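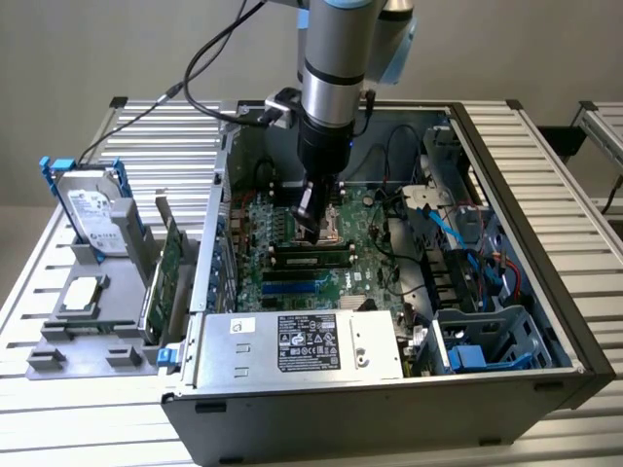 Open desktop tower on its side, motherboard in view

Stostanico Viewers' Forum
Section: Television > Animation > Streaming and Broadcast Versions
Topic: Jiko now streaming on Hurnosau with replacement music in 26 episodes

Posted by: Reading_Room_Desk (Moderator)
Members are advised that the complete run of Jiko became available on the Hurnosau streaming service in April. The service lists 203 episodes across 11 seasons, and all of them can be played at the time of writing. This is the first time that the full series has been offered in one place, and several members had asked to be told when it happened.

Members should also be aware that the episodes do not all match the versions first shown on television. The notice on the Hurnosau help page states that music in 26 episodes has been replaced. The page does not identify the episodes. It refers viewers to the distributor, Bayram, for further information.

This topic has been opened so that differences can be recorded together. Members who wish to report a difference are asked to give the season, the episode title, the point in the episode where the change is heard, and the version used for comparison. Reports made from memory are welcome, provided that they are marked as such. Please keep general opinions of the later seasons in the existing topic for that purpose.

Posted by: quarterpast_nine
Thank you to the moderator for opening the topic. I can submit the following from season two, compared with recordings made from the original broadcast.

"The Lantern Shop." The song heard during the train ride has been replaced with an instrumental piece. It begins directly after the second commercial break and continues to the end of the ride. The dialogue is unchanged.

"A Coat for the Goat." The closing credits now use the standard theme. The broadcast version used a slower arrangement with singing. This was the only episode in the season to do so, and I regard the loss as significant.

I have watched the remainder of season two and found no other differences. I would ask that another member confirm "The Lantern Shop," as my recording has a drop in sound near the start of that passage.

Posted by: Marmalade Archive
I am able to confirm "The Lantern Shop." My comparison copy is the Bayram disc set, which carries the original song. It therefore appears that the song was licensed for the discs but was not licensed for streaming. Members should not assume that a change on Hurnosau also applies to the discs.

For the benefit of newer members, the Bayram set covers the first 7 seasons only. No disc release of the last four seasons was ever made. For those seasons, a comparison can be made only with home recordings or with the versions repeated on television, and the repeats were shortened.

Posted by: tallboy_cabinet
I wish to record a different view of this matter before the list becomes very long.

The replacement of a song in a cartoon is a common practice, and in most cases it has no effect on the story. The service has made 203 episodes available. Viewers who had never seen the last four seasons are now able to do so, in good picture quality and in the correct order. A change to 26 of those episodes seems to me a fair price. I am concerned that this topic will give the impression that the series on Hurnosau is damaged, and that some people will decide against watching it as a result.

I have no objection to a list. I would ask that the first post state clearly that the great majority of episodes are complete.

Posted by: quarterpast_nine
I accept that most episodes are not affected, and my report said as much with regard to season two. I do not accept that the changes have no effect. In "The Lantern Shop," the song names the town to which the characters are traveling. In the final minutes, one of them repeats a line from it. A viewer of the Hurnosau version hears the repeated line without having heard the song, and the remark makes no sense.

The question of price is a separate one. Subscribers were told that they would receive the complete series. The notice about music was placed on a help page, and I found it only after I had noticed the difference myself.

Posted by: Reading_Room_Desk (Moderator)
The point raised by tallboy_cabinet is noted. The first post gives the total number of episodes and the number affected, and it will remain as written. The list will be headed with the same two figures.

Members are reminded to address the subject and to avoid remarks on the motives of other members. No rule has been broken so far.

Posted by: pennywhistle_B
I would like to report the following from season five. My comparison is with the disc set.

"Night Ferry." The radio in the kitchen plays a different tune. The original was a short piece with an accordion.

"Mrs. Plum Declines." The dance music has been changed throughout, and the sound of the guests talking is noticeably quieter beneath it. Some of the background talk may have been lost along with the music.

"The Long Weekend, Part Two." I believe that the music under the opening recap is new, but Part One has not been changed, and I would be grateful for a second opinion.

I should add that I agree in part with tallboy_cabinet. The new dance music is well chosen, and a viewer who did not know the original would have no cause to complain.

Posted by: Marmalade Archive
"Night Ferry" is confirmed against the discs. "Mrs. Plum Declines" is also confirmed. I listened to both versions with headphones. Two spoken lines in the background are missing from the Hurnosau version, including the joke about the piano stool.

In "The Long Weekend, Part Two," the recap music is the same on the discs as on Hurnosau. If a different piece was used on television, the change was made before the disc release. I suggest that such cases be listed separately, as they are not the fault of the streaming service.

Posted by: old_aerial
On the last point, I am able to assist. My recording of "The Long Weekend, Part Two" is from the first showing, and it has a different piece of music under the recap. The change was therefore made for the discs or earlier. I support a separate heading.

I also wish to raise a matter of method. The television repeats of the last four seasons were shortened by the removal of short passages, usually before a commercial break. If a member compares Hurnosau with a repeat, the Hurnosau version will appear to contain additional material. This is simply the original length. Please do not report it as a change.

Posted by: tallboy_cabinet
Having read the report on "Mrs. Plum Declines," I withdraw my statement that the changes have no effect on the story in most cases. The removal of spoken lines is a more serious matter than the replacement of a tune. I would support a letter to Bayram on that episode alone.

I remain of the opinion that the tone of the discussion should be kept in proportion. A letter that complains of 26 episodes at once is likely to receive a standard reply. A letter that asks for two lines of dialogue to be put back is a request that can be met.

Posted by: quarterpast_nine
I disagree with limiting the letter to one episode. The distributor holds the full list of affected episodes and could publish it at no great expense. That should be the first request. The missing lines may be placed second.

Posted by: pennywhistle_B
Could both requests be included? The letter need not be long. I would also suggest that it thank the distributor for making the last four seasons available, as many members had given up hope of seeing them. 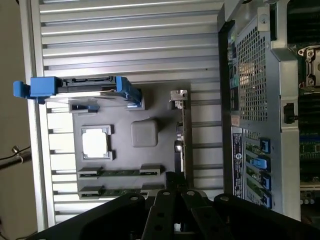

Summary of reports to date (posted by Reading_Room_Desk, Moderator)

The following summary will be updated as reports are confirmed. Hurnosau lists 203 episodes of Jiko. Its help page states that 26 have replacement music.

Confirmed by a second member:
Season two, "The Lantern Shop." Song during the train ride replaced.
Season five, "Night Ferry." Kitchen radio music replaced.
Season five, "Mrs. Plum Declines." Dance music replaced, two background lines missing.

Awaiting confirmation:
Season two, "A Coat for the Goat." Closing credits.

Changed before the streaming release:
Season five, "The Long Weekend, Part Two." Music under the opening recap.

Reports are particularly requested for seasons eight to 11, for which no disc version exists. Members who hold first-showing recordings of those seasons are asked to say so in this topic. Please do not post links to recordings or offer copies. Such posts will be removed under the forum rules.

With regard to the letter, the forum does not write to companies on behalf of its members. Members may write in their own names and may refer to this topic. A draft may be posted for comment.

Posted by: old_aerial
I hold first-showing recordings for the whole of season nine and part of season ten. I will begin with season nine and report by episode. The tapes are in fair condition, and progress will be slow.

Posted by: Marmalade Archive
"A Coat for the Goat" may be moved to the confirmed list. The discs have the slower arrangement with singing, as quarterpast_nine described.

Posted by: quarterpast_nine
Thank you. I will post a draft letter containing both requests, with the note of thanks proposed by pennywhistle_B. tallboy_cabinet is invited to suggest changes to the wording.

Posted by: tallboy_cabinet
I will be glad to read it. My preference as to the order of the requests is unchanged.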